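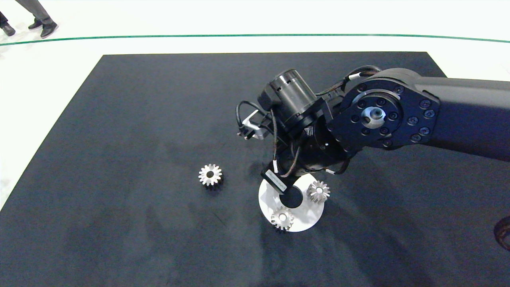 *Dark navy-gray work mat on a white floor.*

# Stola planetary gear set and Ene work mat: common questions

Last updated July 10, 2026

These are the questions that come in most often at the Stimen counter in Denisham and by email. If yours is missing, write to us with your order number.

## The gear set

**What comes in the box?**

The Stola set has seven parts: one carrier plate, three planet gears, and three pins. There is also a sheet with the drawing and dimensions. The sun gear and the ring gear are sold separately, in two widths each. Please check which width you have before ordering. It is marked on the drawing.

**Can I put it together myself?**

Yes. The parts are fitted by hand and need no press. Most of the time goes into cleaning. Plan on doing it in one sitting so that clean parts don't sit out collecting dust.

**What order do the parts go in?**

Lay the carrier flat on the mat first. Wipe the pins, put a thin film of oil on each one, and seat them in the plate. The planet gears go on after that, one at a time. Turn each gear by hand before starting the next. It should spin freely and stop without a click.

Leave the sun gear for last. It goes through the middle of the carrier, and all three planets have to mesh with it at once.

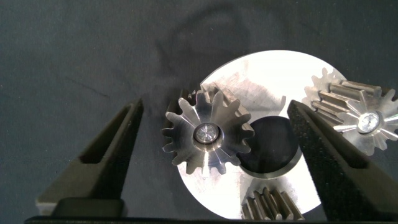 If it won't drop in, don't push. Turn one planet by a fraction of a tooth and try again. When the sun gear is in, hold the carrier still and rotate the sun a few full turns. Any tight spot will show up at the same place on each turn. Take the gears off, wipe everything, and look for a burr or a bit of grit before you refit.

**Does it matter which gear goes on which pin?**

For a new set, no. The planets are interchangeable. For a used set, put each one back where it was, same side up. A dot of paint marker on the end face helps, and a matching dot on the plate. Keep marker off the teeth.

**There are fine scratches on my carrier plate. Is it faulty?**

Fine lines and swirls on the flat face are left over from machining and don't affect anything. What matters is the center hole and the places where the pins seat. Run a fingernail around the edge of the hole. If it catches on a raised edge, or if you see a dent, send us a photo.

**Grease or oil?**

Oil for assembly and for display models that get turned by hand. Grease for anything driven by a motor. Use a light grease and not much of it. Packing the space between the gears full will only make the set hard to turn.

**How often should I clean it?**

A driven set should come apart for cleaning at 3,000 hours, or sooner if it has started to sound rough. A set that is only turned by hand can go until the old oil looks dark or feels sticky.

**How do I clean off old grease?**

Wipe off as much as you can with paper first. Then use a parts cleaner and a soft brush, working along the teeth. Dry the parts right away. Steel gears left damp overnight can have rust on them by morning. Oil them lightly even if you are only putting them in a drawer.

**Can I buy a single planet gear?**

We sell planets in sets of three. Running one new gear beside two worn ones puts uneven load on the carrier. Pins can be bought one at a time. Ask for part 167.

**Will it fit a ring gear from another maker?**

Possibly. You would need to match the tooth size, the pressure angle, and the width. All of these are on the drawing. We can't check other makers' parts for you, and we don't take back gears that have been run.

## The mat

**Do I need a mat at all?**

You can work without one, but a bare table is hard on parts. Gears roll, pins bounce, and tooth edges chip if they land on something hard. The Ene mat gives a little under a part and stops small pieces from skidding. It works as well on a clean floor as it does on a table, if you need the space.

**Why is it a dark color?**

Bright metal is easy to find on it. A dropped pin shows up better against dark gray than against a white counter. Dark steel is harder to see, so a lamp set low to one side is worth having.

**The surface has pale smudges. Do they come out?**

Usually. Dry dust and scuffs brush off with a clothes brush. For oil, blot with paper, then dab with warm water and a drop of dish soap. Let it dry flat. Rubbing hard roughs up the surface and the patch will stay lighter than the rest. Some marks won't come out, and they make no difference to how the mat works.

**How do I get the creases out?**

Leave it flat with books along the edges for a day or two. Creases from shipping mostly settle. Don't iron it. For storage, roll it with the work side out.

**Can it go in the washing machine?**

No. It will lose its shape.

**Does it shed lint?**

A new one sheds slightly for the first few uses. Brush it down before you lay out clean parts. If you are building something with small bearings, put a sheet of lint-free paper on top for the last stage.

## Orders and returns

**Can I pick up in Denisham?**

Yes, during shop hours. Choose pickup at checkout and wait for the email that says your order is ready. Bring the order number.

**What is the return policy?**

Unused parts in their original wrap can come back for a full refund. Once a gear has been oiled and fitted, we can only exchange it for a fault. Mats can be returned if they are clean.

**I bought an older set. Is it the same as the current one?**

The drawing changed in April. The gears are the same and will swap with the older ones. The change was to how the pins seat in the carrier, so older pins need to stay with older carriers. If you aren't sure which you have, compare your plate with the drawing on the product page, or email us a clear photo of the plate from the back.

**I've lost the drawing sheet.**

It can be downloaded from the product page. Print it at full size with scaling turned off if you want to lay parts on it to compare.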